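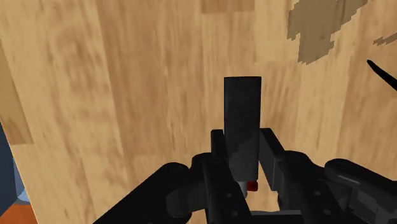 Boletín de seguimiento, núm. 5 – Página 2

Queridos amigos de la Fundación Jastasum:

Antes de nada, gracias. Sabemos que recibís muchos informes y que no siempre apetece sentarse a leer uno más, pero nos hacía mucha ilusión contaros cómo van las cosas en Nunda desde que os escribimos la última vez, y ya nos conocéis, nos cuesta ser breves.

Llegamos en junio, con las lluvias recién empezadas y el camino de subida hecho un barrizal, así que el último tramo lo hicimos a pie, con las mochilas en la cabeza y bastantes risas. Saron Kassa nos esperaba en la puerta de la escuela con café y con la lista de tareas (¡larguísima!) que había ido preparando durante el invierno. Hae-won Jeon y yo nos instalamos en la casita de las maestras, que tiene goteras nuevas pero también una cocina estupenda, y esa misma tarde nos pusimos a repasar las cuentas.

Lo más importante: el comedor ya funciona. Desayunan en él 70 niños cada mañana de clase, y las madres del pueblo se han organizado en cuatro turnos para cocinar. El primer mes hubo algún roce por el reparto de la leña – cosas normales cuando se empieza – y Saron lo resolvió reuniendo a todo el mundo bajo el mango grande hasta que se pusieron de acuerdo. De vuestra aportación queda todavía la partida de menaje, que preferimos gastar después de la cosecha, cuando bajen los precios en el mercado de Nam.

El depósito de agua va con retraso y queremos decíroslo con claridad. La bomba que encargamos a Wisine llegó sin una de las juntas, y el recambio tardó cinco semanas en pasar la aduana. Gervásio Rangel, que es de una paciencia infinita, bajó dos veces a la frontera a reclamarlo y la segunda volvió con la pieza en el bolsillo de la camisa. Ahora falta levantar el muro de contención y conectar la tubería del dispensario. Hasta entonces seguimos trayendo agua en bidones, un gasto que no estaba previsto y que hemos cargado a imprevistos.

En el dispensario, Inès Lecomte ha terminado el primer curso para auxiliares. Dos de las alumnas atienden ya la consulta de las tardes, siempre con ella cerca, y da gusto verlas. Nos piden una nevera pequeña para las vacunas; Dae-han Min está pidiendo presupuestos y os los mandará en cuanto los tenga.

Para los próximos meses nos gustaría pediros permiso para pasar lo que sobró de transporte a la obra del depósito. Si os parece bien, basta con que respondáis a Dae-han con un par de líneas. Y si alguno se anima a visitarnos, hay cama, hay café, y el camino en la estación seca es otra cosa.

Un abrazo muy grande de todo el equipo de Nunda.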